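Segmentación de bloques y planificador: notas de la semana

marzo de 2018 – por el autor del blog

Sigo con el módulo de percepción de Skaleo. El problema era el reflejo de la pared metálica: el segmentador lo tomaba por una pieza más y el planificador perdía tiempo buscando un agarre imposible. Recorté la región de interés seis píxeles por lado y volví a etiquetar 465 capturas.

También cambié el orden de los candidatos – antes iba por área, ahora por espacio libre a los lados del bloque. El ciclo de planificación baja a unos 16 ms. Falta penalizar las poses cercanas a la pared.
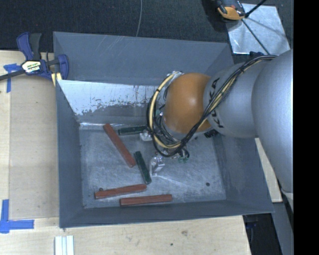

Mujić comentó que el orden por espacio libre le falla cuando dos bloques se tocan, y que prefiere recalcular la máscara tras cada agarre. Lo probaré antes de junio.

Entradas recientes
Calibración mano-ojo en Ornier
Registros de Grurnham: 2.520 intentos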